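Home Course outline Handouts Reading list Contact

Standanthorpe Evening College
Housekeeping and Small Stores, handout 8
Sorting and putting away small wrapped items

In the last handout we looked at shelves and drawers. Now we come to the things that are too small for a shelf: sweets, tea bags, sugar packets, sauce packets. In a guest house these travel everywhere. At the Lirkis guest house, where I worked before teaching, we found 253 packets in one November cleaning, and 44 of them were past their date.

The first rule is one kind, one container. A mixed container looks full even when the thing you need is finished. The second rule is that you should see the contents without opening anything. For this I prefer clear plastic. A metal tin is nicer on the table, but people forget what is in it.

Before you begin, put the container where both hands can reach it, close to the middle of the work surface. Take the loose pieces one by one and look at each wrapper. If it is open or torn, it does not go back.

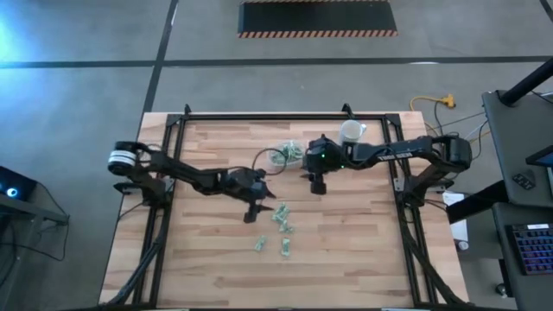
Murali Rai wrote in the margin of my draft that one by one is too slow for a busy kitchen, and that he sweeps everything to the edge of the table and into the container with his forearm. He finishes in half the time, and he asked me to say so to the class.

I agree that it is faster. But crumbs and bits of paper go in together with the sweets, and torn wrappers are not noticed. With a small spill on a wooden top like this, green wrappers on pale wood, the hand is quick enough. For a big spill, up to 58 pieces in our practice box, you may sweep them into a tray first and then sort from the tray.

Cups and mugs stay toward the back of the table while you work. Papers also should go to the side – a packing list is easily lifted together with a packet and then it is lost.

For next time: choose one container at home, empty it, sort it and write down what you threw away. Please read the Kartha notes on labels, pages 1 to 8. We will use Erevell labels in class, so you do not need to buy any.

Contact the course office | © Standanthorpe Evening College | Back to top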